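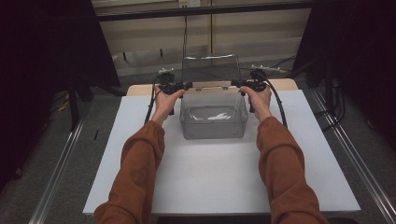 Archaeology > Small finds and dating

How do they date a burnt layer without coins?
Roswitha Stöckli

I visited the dig at Barnitz in December. The guide showed us a burnt floor and told us it is 650 years older than the church wall. There were no coins in it. How can they know this? I did not dare to ask, the group was already walking on.

Mohit Nishad
Radiocarbon most likely. They take charred seeds or small twigs from the floor and send them to a laboratory. Old roof beams are less good, the tree could be already very old when it was cut. The result is always a range of years, so I would be careful with such an exact number as 650. Maybe the guide took the middle of two ranges. Pottery can help also, if the same type is known from another site.

Tamara Mykhailiuk
I was there too, our guide said over 1,160 sherds came out of trench 5. So it's pottery I think

Mechthild Schwaiger
Ask at the site office for the yearly report. The samples are listed at the back, with the layer numbers.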